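Speaker notes – Cloth care for work surfaces
Prekix facilities afternoon, session two

Slide 1. Title. Wait for the doors to close. Mention that the handout is on the back table and that the laundering figures are printed in it, so there is no need to copy them down.

Slide 2. Scope. Smooth, pale tabletops in shared rooms. Floors and glass were covered in the morning session. Upholstery is out of scope. The talk uses the Fovdale rooms throughout, 76 tables in total, all wiped by hand until the July review.

Slide 3. Why pale tops are awkward. Specks and smudges read clearly on cream and beige. On a dark top the same residue stays out of sight until the light is low. Complaints at Fovdale came almost entirely from the pale rooms, although the cleaning schedule was identical.

Slide 4. Pile. Define the term before going on. Short pile: flat, quick to dry, good on glass. Long pile: tufted, holds more dust, slower to dry. For dry dusting of a tabletop we use long pile. Point out the tufts and the way the cloth bunches when it is gripped in the middle. A bunched cloth touches the table at a few high points and misses the rest – fold it in quarters first.
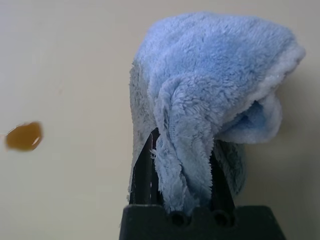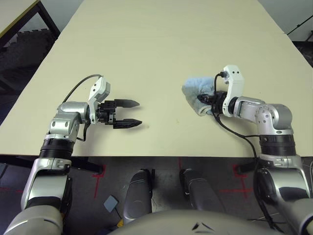
Light blue cloth, shown close up and at the cream tabletop.

Go back to the first one if anyone asks about shedding. There is a small white thread at the edge of the hanging flap. A single stray fiber can be trimmed with scissors. Do not pull it. If the edge sheds along its whole length, retire the cloth.

Slide 5. Laundering. Wash with other microfiber only. No fabric softener. Low heat in the dryer, or hang. The Barredo batch was logged to 200 washes per cloth. Leave the chart up for a moment and let people read the axis.

Slide 6. Color coding. Blue for tables and desks, as in the Hokgate scheme. Any color works if the whole building keeps to it. Store by color, folded, on an open shelf.

Slide 7. Method. Dry pass first, far edge to near edge, overlapping strokes. Turn to a clean quarter at each table. Damp pass only where a smudge remains. Finish with the near edge, where hands rest.

Slide 8. Results. 963 table checks, 131 with residue noted. Most of the 131 were smudges along the near edge. State that the checks were visual and made under ceiling light only.

Questions. Expect one on disposable wipes. Cost table is on page four of the handout. Stop at 3:40 so that the next speaker can set up.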